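Board: Home & Shop Automation > General
Thread: Can any machine do the boring chores yet? (be honest)

benchdust
Posted August 23, 2020

Okay, I want real answers, no trailers. We run a small repair shop, mostly TVs and monitors on rolling stands, and a good chunk of every evening goes to stuff that isn't repair. Wiping down housings, picking up rags, pushing carts back where they belong, chasing dust out of vents. My partner Yoga Halim is convinced we can buy our way out of it within 2 years. I think he's dreaming.

We have a floor bot already (a Sevosov, used) and it's fine. It does floors. It also ate a shoelace and one of our good cloths in the same week, so "does floors" comes with me walking ahead of it picking things up like a ring bearer at a wedding.

What I want is the arm-and-hand kind of thing. Pick up the rag, wipe the thing, put the rag away. Is anybody close?

thambiah_fan
Posted in reply

Closer than you think! I've got the small Thambiah arm on a bench at home and it will move parts from tray to tray all night long without a complaint. I spent 947 dollars on it and I'd do it again. If it can move parts it can move a rag, it's only a matter of somebody writing the software.

oldcrimper
Posted in reply

Have you tried giving it a rag? I'm serious. A part in a tray is the same shape every time. Go throw a towel on your bench, take a look, then throw it again.

FitrianiP
Posted in reply

Oldcrimper has it right and I say this as somebody who works on it for money. Cloth is miserable. You can learn where the corner of a box is. Where's the corner of a towel that's been dropped in a heap? It could be underneath. It could be folded in on itself twice. And then you grab what looked like one layer and come up with three.

People see a purple towel half in and half out of an opening and think, so pull it out. Fine, but from where? The bunched part on top is the easy grab, and then the tail comes along and drags over the rim. If you go for the tail you have to reach down in the opening with a mesh grille right behind the cloth, and mesh loves to hang on to microfiber.
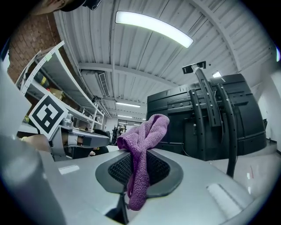

Reply #5: the "just pull it" school

thambiah_fan
Posted in reply

I mean... I'd just pull it.

FitrianiP
Posted in reply

So would I, and so would my six year old. We'd also feel it catch and ease off without thinking. Most arms people can afford don't feel much of anything at the fingertip. They close until the motor says stop.

benchdust
Posted in reply

That's a good picture of my evenings, thanks, I hate it. So what about the wiping itself? Say I hand the arm the cloth. I fold it, I put it in the fingers, I press go. Could it wipe the back of a TV?

coilwhine
Posted in reply

Flat panel, flat back, yes. I saw a Clastus demo do a tabletop and it was honest work, slow as paint but it got the whole surface. They claimed 3000 wipes before the pad wore out. Mind you that was a bare table with four square corners and a clean edge all the way around.

benchdust
Posted in reply

Nothing in our place is a bare table with four square corners.

oldcrimper
Posted in reply

Ribs are where the dust lives anyway. I do the ribs with a brush first and then the cloth, going down the grooves, and I hold the set with my other hand so the stand doesn't wander off on its casters. That's two hands doing two different jobs. Ask the arm people what a second arm costs.

coilwhine
Posted in reply

Suddale quoted a guy I know 3808 for the second arm alone, mount not included. So, there's that.

FitrianiP
Posted in reply

And the mount matters. Think about the back of a big curved set on a rolling stand. You've got the ribbed plastic, then metal bars bolted over it with holes all down them, then a loose cable hanging to the base. A cloth held at one point droops, so the bottom of it is going wherever it likes, and perforated bars with bolt heads are perfect for snagging it. Plus the usual office around it, chairs on wheels, somebody at a desk who isn't going to move for your robot. 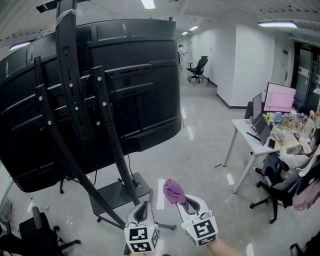
Photo: Fitriani Pangaribuan

thambiah_fan
Posted in reply

Okay, the cable I'll give you. Cables are bad. But you could tie the cable up, and you could clear the chairs. Everybody tidies up before the floor bot runs, why is it cheating if I tidy before the arm runs?

benchdust
Posted in reply

It's not cheating, I just already do that part! If I'm rolling chairs and tying cables I may as well have the cloth in my hand while I'm there. It takes me a couple minutes per set.

thambiah_fan
Posted in reply

A couple minutes times every set times every evening. I'd let it run overnight and not care if it's slow.

oldcrimper
Posted in reply

You'd leave it alone overnight with a customer's television on wheels?

thambiah_fan
Posted in reply

With MY television on wheels, sure. Customer's, let me think about it.

FitrianiP
Posted in reply

For what it's worth I'm more hopeful than I probably sound. The hands are getting better and the way people teach them is getting a lot better. Folding a towel that starts out flat on a table, I'd bet on that. Picking a rag off the floor and dropping it in a bin, I'd bet on that too, if you don't mind a few misses. Wiping down a strange object it's never met, with a stand that rolls, I wouldn't put shop money on it yet.

coilwhine
Posted in reply

Agree on the bin. If somebody sold a thing that only put rags in bins I would own it.

benchdust
Posted in reply

Read all this out loud to Yoga over lunch. He's moved from "buy an arm" to "buy better wheel locks," and I'm taking it. Anyone have a brand of locking caster that fits a flat base plate and doesn't mark up a polished floor? Ours leave gray crescents everywhere.

oldcrimper
Posted in reply

Soft tread, and measure your stem before you order. I'll dig out the part number tonight.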